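Rildale Under-Sink Filter Kit – Owner's Guide
Section 3: Sealing and Connecting the Threaded Fittings
Reading time: 4 minutes

Read this section before you open any fittings. The box says the kit installs in 17 minutes. We have never managed that, and we know where all the parts go. Set aside an evening.

3.1 What needs tape and what does not

Most leaks we hear about come from tape in the wrong place. A lot of advice says to wrap every thread you can see, "just to be safe." It is bad advice. Thread-seal tape belongs on tapered pipe threads, where the threads themselves make the seal. It does nothing useful on a joint that seals with a rubber washer, and it can keep the washer from seating.

In this kit, tape goes on:
- the male end of the brass tee
- the male inlet of the filter head
- the male outlet of the filter head

Tape does not go on the faucet hose, the push-in tube connectors or the drain plug. If an old installation has tape on a washer joint, peel it off and look at the washer before blaming anything else.

3.2 Choosing a tape

Any PTFE tape rated for drinking water will do. Read the label on the roll or its packaging. We are not convinced by claims that one brand "never leaks," and we don't sell tape, so we have no stake in the argument. Very thin tape needs more turns. Thick tape needs fewer and is easier to overdo. 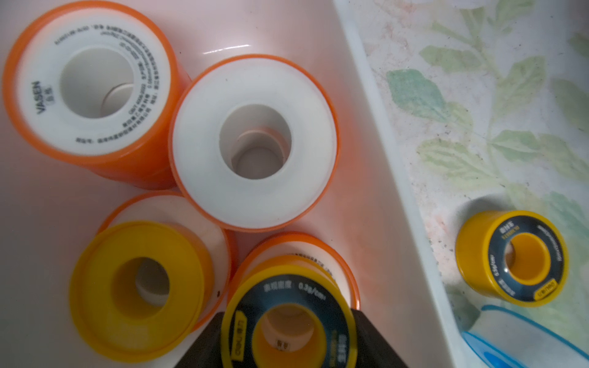 Fig. 3-A. White PTFE thread-seal tape in rolls.

NOTE: Color codes for tape vary from country to country. Do not assume a color means the same thing in your store as it did in a video you watched.

3.3 Wrapping the threads

1. Shut off the cold water valve under the sink. Open the faucet and let it run until it stops. If it keeps dripping, the valve is not closing fully and you need to deal with that first.

2. Wipe the male threads with a dry cloth. Pick out scraps of old tape with a toothpick. A wire brush is fine on brass but will ruin the plastic filter head.

3. Hold the fitting with the open end facing you. Lay the tape on the second thread from the end and wrap clockwise. Wrapped the other way, the tape will bunch up as you screw the fitting in.

4. Pull the tape snug enough to show the thread shape through it. Make 3 full turns on the brass tee. On the filter head, start with 3 and add one more only if the joint goes together with no resistance at all.

5. Tear the tape and press the loose end into the threads with your thumb.

CAUTION: Keep tape clear of the open end of the fitting. Shreds can travel into the filter head and jam the check valve.

Keep the rest of the roll within reach until the leak test is done.

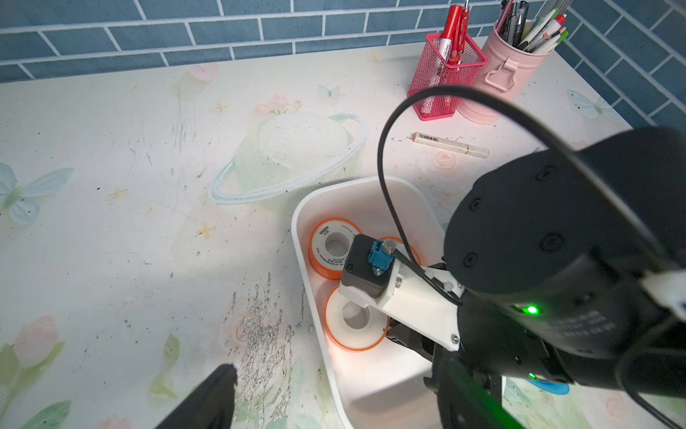 If a joint has to be backed off even a quarter turn, take it apart, strip the tape and start again. Old tape does not recover, whatever the person at the hardware counter says. The same goes for adding fresh tape over used tape, a habit we would like to see die out.

3.4 Tightening

1. Start every joint by hand. If it fights you on the first turn, it is cross-threaded. Back it out.

2. Tighten the brass tee with a wrench, one to two turns past hand tight.

3. Tighten the filter head by hand, then no more than half a turn with the plastic spanner supplied (part 408).

CAUTION: Do not use a metal wrench on the filter head. A cracked head may hold for weeks before it lets go, and the warranty does not cover it.

3.5 Leak test

1. Put a dry paper towel under each joint.

2. Open the cold water valve a quarter of the way and wait a few minutes. Then open it fully.

3. Look at the towels after an hour and again the next morning. A joint that looks fine in the first five minutes has not proved much.

4. If a towel is damp, shut off the water, take that joint apart and go back to 3.3. Do not simply tighten harder – that is how most heads get broken.

NOTE: Leak-stopping paste is sometimes sold as a cure for a weeping joint. We have not seen it outlast a properly wrapped thread, and some pastes attack plastic. If you want to use one anyway, keep it to the brass tee.

Replacement filter heads are listed as part 214 in Section 7. For first flushing of the cartridge, go to Section 4.

Sign up for the Rildale newsletter and get filter change reminders by email. You can unsubscribe at any time.

Contact us | © Rildale. All rights reserved. | Back to top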